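Search this site Search

Acceptance and safety checklist: Ceto two-arm handling kit
Supplier: Zaltov. Site: Vinurstead demonstration room.
Inspector: Aivar Lill. Comments reviewed by: Zane Lapiņa.
Date of inspection: September 9, 2026
Purpose: review before purchase, Ocampo packing line.

Marking: P = pass, C = pass with comment, F = fail, N = not tested.

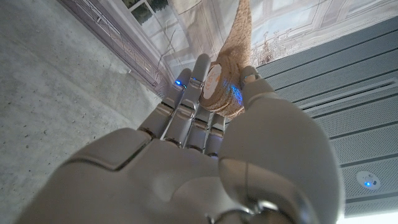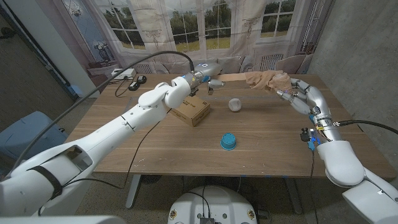

Jute twine roll held in the hand (first picture); table with both arms extended (second picture).

Section 1. Work area

1.1 Table stable under load: P
Metal legs, no rocking with the base against the near edge.

1.2 Floor clear within arm reach: C
Light blue chair beside the table and two more chairs behind it. Supplier to move all three before powered motion. Ocampo site plan must show a chair-free strip on every side.

1.3 Power strip placement: F
Strip lies on the tabletop at the back edge with two plug adapters in front of it and thin wires across the wood. Mount below the table or on the wall. Adapters are not accepted on the packing line.

1.4 Loose textiles on work surface: C
Beige cloth is a valid test item. Remove when not in use.

Section 2. Arms and cabling

2.1 Covers seated, no open seams: P

2.2 Cable routing, left arm: F
Black cable runs in a wide sagging loop over the table toward the gripper. Snag risk against upright items such as the cup. Supplier proposes clips at 100 mm spacing. Accepted in principle, recheck needed.

2.3 Strap on left arm: C
Not listed in the manual. Supplier to state its purpose and whether it is a wear part.

2.4 Electronics enclosed: F
Board at the right wrist has exposed components. A cover is required before delivery. AL.
Agree. This alone holds the order. ZL.

2.5 Base connectors secured: C
Cables and a small connector on top of the base. Fit strain relief.

Section 3. Hand and gripper

3.1 Hand holds a rigid item (small carton): P
3.2 Hand holds a compact wound item (twine roll): P
Held between thumb and fingers for the full dwell. No shell damage afterward.

3.3 Trailing material kept clear of finger joints: C
Free end of the twine must be secured before a cycle. Fibers can enter the gaps at the knuckles. Add knuckle inspection to the weekly task list.

3.4 Hand holds a soft item (cloth): C
Two repeats needed. Slow approach only.

3.5 Gripper holds a round item (ball): P
3.6 Indicator lights operate: C
Blue lights work. Manual gives no table of light states. Operators need one page, posted at the station.

3.7 Test load, 350 g, right hand: P
3.8 Test load, 400 g, right hand: N
Weight set incomplete on site.

Section 4. Stopping and isolation

4.1 Emergency stop reachable from operator position: P
4.2 Arms hold position on stop: P
4.3 Item retained on stop: C
Retained in all trials, but the manual says the hand may relax after a long stop. Supplier to give the time in writing.
4.4 Lockable isolator: F
Unplugging at the strip is the only method offered. Not acceptable.

Section 5. Documents

5.1 Manual in English: P
5.2 Risk assessment: C
Dated May, before the present hand was fitted. Reissue.
5.3 Spare parts list with prices: N
Promised by Zaltov, not received.

Result: not accepted at this stage. Items 1.3, 2.2, 2.4 and 4.4 to be closed and reinspected. Item 3.8 to be run at the same visit, weights supplied by Ocampo.

Signed: A. Lill
Reviewed: Z. Lapiņa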